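Dolon two-seater sofa bed: a long review after a summer of guests

I have slept on a lot of bad sofa beds. There was the one at my aunt's with the bar across the kidneys, the futon I owned as a student that slowly turned into a hammock, and a very handsome velvet thing in a holiday let that folded itself up at four in the morning with my feet still in it. So when we finally gave up on the spare room (it's an office now, and there's no going back) I spent far too long reading about sofa beds, lying on sofa beds in shops with my shoes hanging off the end, and boring everyone I know on the subject of slats.

We bought the Dolon. It has now had a full summer of visitors, my brother and his two boys included, and I like it so much that I've been asked to stop bringing it up at dinner. You lot will have to hear it instead!

Getting it home

It comes in 2 boxes and they are not small. The longer one wouldn't go round the bend in our stairs flat, and we had to stand it on end and walk it up one step at a time like a drunk uncle. If you live above the ground floor, measure your landing before you order. I measured the front door, the sitting room door and the wall where it was going, and forgot the stairs entirely.

The delivery people from Clirnix were cheerful and on time, but they only bring it to the door unless you pay for the upstairs service. I hadn't. I would next time.

Putting it together took the two of us an evening, with a break for tea. The instructions are drawings only, and mostly good ones, except for the page where the hinge plates go on. The left and right plates look the same on paper and they are not the same in the hand. Ours have a tiny L and R stamped on the inside face, which I found after fitting both of them wrongly. Once that was sorted it all went together sweetly. Every hole lined up, and there was even a spare bolt and two spare washers in the bag, now living in the drawer with the takeaway menus.

As a sofa

The seat is deep. I'm not tall and if I sit right back my feet come off the floor, so I tend to sit sideways with my legs up, and it's perfect for that. My husband sits on it the way it was meant to be sat on and says it's the most comfortable thing we own. The cushions are firm when new. I worried about that for the first fortnight, then they gave a little and stopped, and they've stayed at that point ever since. I do turn them whenever I hoover.

The arms are large and blocky with rounded edges, so they take a head and a pillow nicely but not a mug. I tried one of those wooden tray things that clamps over the arm and it slid off twice. We've gone back to a side table.
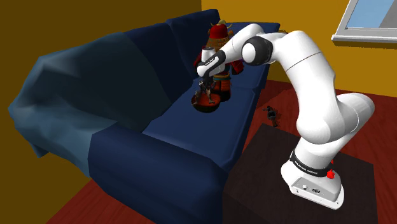 The cover is a close, slightly nubbly weave and it comes off completely, with zips that run all the way round so you're not fighting the corners. I've washed the seat covers three times. They came out the same size they went in, dried overnight on the airer, and went back on without any swearing. Tea comes out. Biro didn't, quite, though you'd have to know where to look (the younger nephew knows where to look).

One grumble: the weave catches on things. A watch strap, the cat's back claws, a badge on a school bag. I've pulled a few loops back through with a darning needle and it hides well enough, but if you have a cat who is serious about scratching I'd look at something smoother. The Maldonado range has a flat cotton cover on much the same shape and I'd have been tempted by that if the seat hadn't been so shallow.

As a bed

This is what I really wanted to write about, and it's the part where the Dolon leaves everything else I tried standing. You lift the front edge of the seat, pull it towards you until it clicks, and lower the back. No loose cushions to stack in the hall, no metal frame unfolding at you like a deckchair. I can do it on my own with one hand and a pillow under the other arm. My nephews could do it too, and did, over and over, until they were told that it was a bed and would be staying a bed until breakfast.

The join between the seat and the back is the weak spot on nearly all click-down beds, and you do feel a slight line if you lie on it bare. With a topper on, it disappears. We use a thin one from Ondimum that rolls up small enough to fit in the storage drawer underneath, and I'd call it part of the price. My brother is a big man with a bad back, and he slept on it for nine nights in August and asked me for the name of it on the tenth morning. I can't think of a better recommendation than that.

It's a proper double, if a snug one. Two adults who like each other will be fine. Two boys top to tail will be fine until about half past five in the morning.

The slats are sprung wood and they don't creak. I really did lie there and listen. The only noise is the click of the mechanism, and it's a loud one, so don't go making the bed up while someone is asleep in the next room.

The drawer

I didn't expect to have feelings about a drawer. It runs the full width of the seat and takes two pillows, a double duvet, the topper and a set of sheets, provided you fold like you mean it. It slides out on little wheels, and on our boards it runs beautifully. My friend Heino Kuusk has the same sofa on a thick carpet and says he has to brace a foot against the wall to get his open. He's put a strip of thin board down for the wheels to run on and that seems to have done the trick.

Do leave the duvet out to air for an hour before it goes back in. There isn't much room for anything to breathe in there and ours came out smelling a bit shut-in after the first long gap between guests.

Money, and what I'd change

We paid 340 in the sale, plus 49 for the topper. That's a fair bit more than the cheapest ones, and I did look hard at a model for 200 that had good write-ups. I went and lay on it. The slats were further apart than my hips and I could feel every one of them, so that was that.

If I could have a word with the people who designed it, I'd ask for feet you can adjust. Our floor slopes towards the window and there's a folded beer mat under one corner, which offends me slightly every time I sweep. I'd like a second pair of covers sold on their own too – at the moment you can only get them in a full set with the cushions, and that's daft. And a darker colour or two wouldn't hurt for those of us who eat in front of the telly.

But those are small things. It looks like a sofa, it sits like a sofa, and the people we love sleep well on it and come down to breakfast in a good mood. We've got my mother-in-law coming for a week next, and for once I'm not offering her our bed.

Five stars from me, with half of one on loan until I hear back about the covers.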